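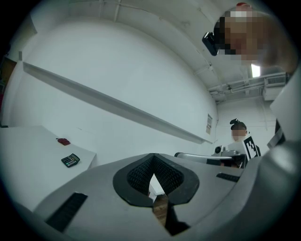 Business Studies > Unit 3: Growing a firm > Chapter 7
February
14 shares | 3 comments

Chapter 7: Paying for growth

7.1 Why growing firms run short of money

A small firm that is selling more every month ought to have plenty of money. Many students are surprised to learn that the reverse is common. Firms often fail while their sales are rising, and their accounts may even show a profit in the month they stop paying their bills.

This chapter looks at how that happens and what owners can do about it. It follows on from Chapter 6, where we worked out profit by taking costs away from sales. You will need the terms fixed cost, variable cost and gross margin. If you are unsure of them, go back to section 6.2 before reading on.

We shall use one firm throughout the chapter. Florkarine makes draught seals for old sash windows and fits them in houses and small offices. It began in a rented unit on the edge of Sternthorpe, with one owner and one fitter. In its first year it worked only for householders, who paid by card when the job was done. The owner bought rubber strip and brush pile from a supplier called Vellik, paid for it at the end of the month, and usually had the customer's money in the bank before the supplier's bill fell due.

A firm in this position hardly needs to think about cash. Money comes in before it goes out. If a job brings in £500 and the materials cost £132, the materials are paid for out of the customer's money, and what remains goes towards wages, rent and the van.

In its second year Florkarine won a contract with Tang, a company that manages rented property. Tang wanted seals fitted in 80 flats at the same price of £500 each. On paper this was the best order the firm had ever had. It was also the order that nearly closed it.

7.2 The Tang contract

Tang did not pay by card on the day. Like most larger customers it paid on account, which means that Florkarine sent an invoice and waited. The terms in the contract said that invoices would be settled 43 days after they were received. Invoices could only be sent once a whole block of flats had been finished and checked.

Look at what this does to the order of events. Florkarine had to buy the materials first. It then had to pay its fitters each week while the work went on. When the block was finished it sent the invoice, and only then did the 43 days begin. During all of this time the rent, the insurance and the van still had to be paid for.

The materials alone can be worked out easily. Each flat needed £132 of strip and brush pile, so 80 flats needed £10,560. The contract as a whole was worth £40,000. The difference between the two figures, £29,440, had to cover fitters' wages and a share of the overheads, and there was a fair profit left in it. The owner had done this sum before signing and the sum was correct. What the owner had not done was write down the dates.

Vellik expected to be paid at the end of the month, as before. A large order did not change that. If anything, suppliers are more careful with a customer whose orders have suddenly grown, and may ask for part of the money in advance.

7.3 Working capital

The money a firm needs to keep going from day to day is called its working capital. It is usually defined as current assets less current liabilities. Current assets are cash and things that should turn into cash within a year, such as stock and unpaid invoices. Current liabilities are debts that must be paid within a year, such as suppliers' bills, wages owed and tax.

The definition is useful but it can hide a problem. An unpaid invoice counts as a current asset, and so does a shelf of rubber strip. Neither can be used to pay a fitter. A firm may have a healthy figure for working capital and still have nothing in the bank. For this reason we also look at how quickly each asset turns into cash.

The time between paying for materials and receiving money from the customer is called the cash cycle. In Florkarine's first year the cycle was less than nothing — customers paid before the supplier did not need to be chased for a penny of credit beyond the usual month. With the Tang contract it stretched to many weeks.

A longer cash cycle ties up more money. So does a bigger volume of work. When both happen at once, as they often do when a small firm lands its first large customer, the need for cash can rise far faster than sales.

7.4 What this chapter covers

The next sections take the main ways of filling the gap in turn. Section 7.5 deals with steps a firm can take without borrowing, such as asking for a deposit, sending invoices in stages and agreeing longer terms with suppliers. Section 7.6 covers overdrafts and short-term loans. Section 7.7 explains invoice finance, where a lender pays most of the value of an invoice early and charges a fee. Section 7.8 looks at bringing in a new investor, and at what the owner gives up in return.

Before that, you will learn to draw up a cash flow forecast for Florkarine. Keep the figures from section 7.2 to hand, as the first forecast uses them. You will need a sheet of paper with a column for each month, or a spreadsheet laid out in the same way. Enter money only in the month when it reaches or leaves the bank.

3 comments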